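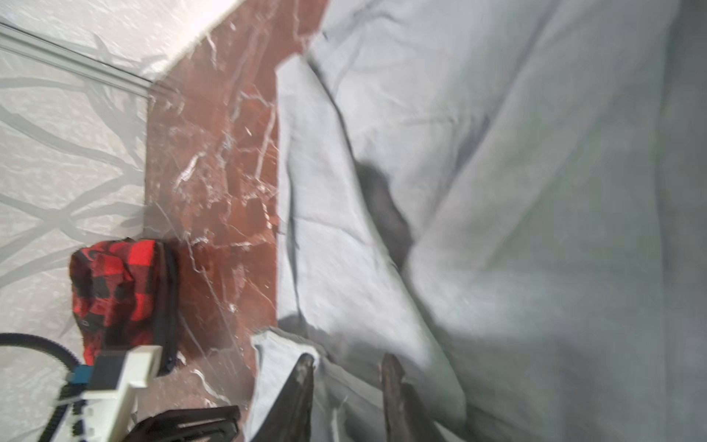 Anwara Ekanayake

Ticket 442: bread in the Lis oven stays pale on top
Opened Dec 1, 2025
Status: waiting for reply

Hello, I bought the Lis countertop oven from the Plidavano shop in November. Cookies and flat cakes come out good. My problem is only with the loaf bread. The bottom is dark brown after 30 minutes, but the top is still white and soft.

What I have tried:
Moved the rack one level up. The top was a little better, the bottom still too dark.
Used a light metal pan in place of the black one. No difference that I can see.
Heated the oven empty for a longer time before baking. No difference.

My dough is always the same, 600 grams of flour, and it was never a problem in my old oven. The label on the back says 2000 watts.

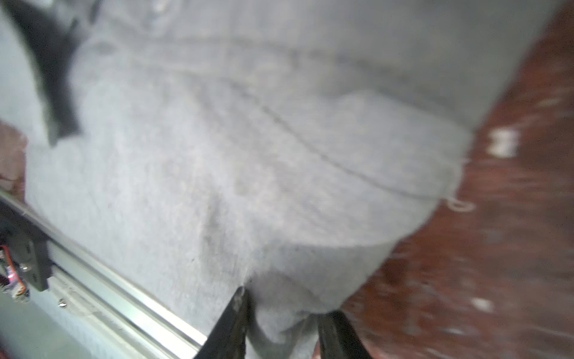

Gray fabric, folded and bunched

Reply from Kasun Dewan, Plidavano support:
Thank you for the clear list. Please check the mode knob. In position 9 only the lower element is working. For bread it must be one step back, where both are on. Do you see the upper element turn red?

Reply from Anwara Ekanayake:
It was in position 9, yes. I changed it and the upper element becomes red now, but only on the left half. The right half stays dark also after ten minutes. I did not bake yet. Should I wait for a new element, or is it safe to use the oven like this?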